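2\. Januar 2026, Werkstattbuch Tankbau

So, frohes Neues, und gleich wieder zurück zum Schwimmdach. Ich hatte mir vor den Feiertagen notiert, dass ich die Randdichtung am Modelltank nochmal durchrechne, und genau damit hab ich heute angefangen — mit kaltem Kaffee und einem Stapel Zettel vom September, die ich zur Hälfte selbst nicht mehr lesen kann.

Stand der Dinge: Der Ringspalt zwischen Ponton und Mantel soll laut Zeichnung 15 mm betragen. An der Messstelle Nord stimmt das wunderbar, an der Südseite sitzt das Dach deutlich enger. Ich dachte erst, der Mantel sei unrund, aber die Schablone liegt überall sauber an! Also hängt es wohl doch am Dach selbst, vermutlich an der Führungsstange, die nach dem letzten Umbau nicht mehr ganz im Lot steht. Morgen mit dem Schnurlot dran, nicht mit der Wasserwaage, die traue ich mir an dem runden Rohr nicht zu.

Zur Dichtung: Wir haben zwei Profile hier, das weiche von Koltero und das steifere von Maltum. Das weiche legt sich schön an, rollt aber beim Absenken gern nach innen um (hab ich im September zweimal gehabt, beide Male kurz über dem unteren Anschlag). Das steife bleibt, wo es ist, dafür hakt das Dach beim Anfahren. Mein Bauchgefühl sagt weiches Profil mit Rückenblech, aber das muss ich erst noch schneiden.

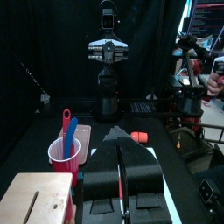
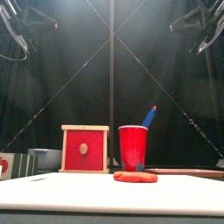
Beim Rückenblech bin ich noch unschlüssig, wie breit die Segmente werden sollen. Zu breit, und sie machen die Krümmung nicht mit, zu schmal, und ich schraube bis Ostern. Ich hab mir deshalb erst mal Papierstreifen zugeschnitten und in den Spalt gestellt, das geht schnell und kostet nichts. Als Form für die Enden nehme ich jetzt eine Rundung wie bei dem blauen Spatel im roten Becher, also vorn abgerundet, damit sich beim Hochfahren keine Ecke in die Dichtung drückt. Für die Überlappung fange ich großzügig an, wegschneiden kann ich immer noch.

Füllversuch heute Nachmittag, noch mit dem alten Profil: bis 286 mm Füllhöhe lief alles ruhig, bei 451 mm hing das Dach auf der Südseite fest und kam dann mit einem Ruck nach. Hat ordentlich geschwappt, der Boden war nass, ich auch. Ziel sind 500 mm ohne Haken, vorher brauchen wir über die Entwässerung gar nicht zu reden. Ein zweiter Durchgang mit halber Pumpenleistung brachte dasselbe Bild, an der Geschwindigkeit liegt es also eher nicht.

Apropos Entwässerung: Der Schlauch unter dem Dach ist zu kurz. In der untersten Stellung passt er, oben zieht er und kippt das Dach vielleicht sogar ein bisschen mit. Könnte ein Teil vom Südproblem sein, fällt mir jetzt beim Schreiben ein! Also morgen zuerst den Schlauch abhängen und ohne ihn fahren — und erst danach an die Führungsstange, sonst weiß ich wieder nicht, was geholfen hat.

Wer die Unterlagen nach Lastville schickt: bitte noch die alte Spaltmaßtabelle rausnehmen, die ist überholt. Die neue liegt im Ordner Saber, zweites Blatt, Bleistift.

Offen:

- Schlauch abhängen, Füllversuch wiederholen
- Führungsstange loten
- Papierstreifen auf Blech übertragen
- Schrauben für das Rückenblech nachbestellen, in Edelstahl, die verzinkten setzen schon Rost an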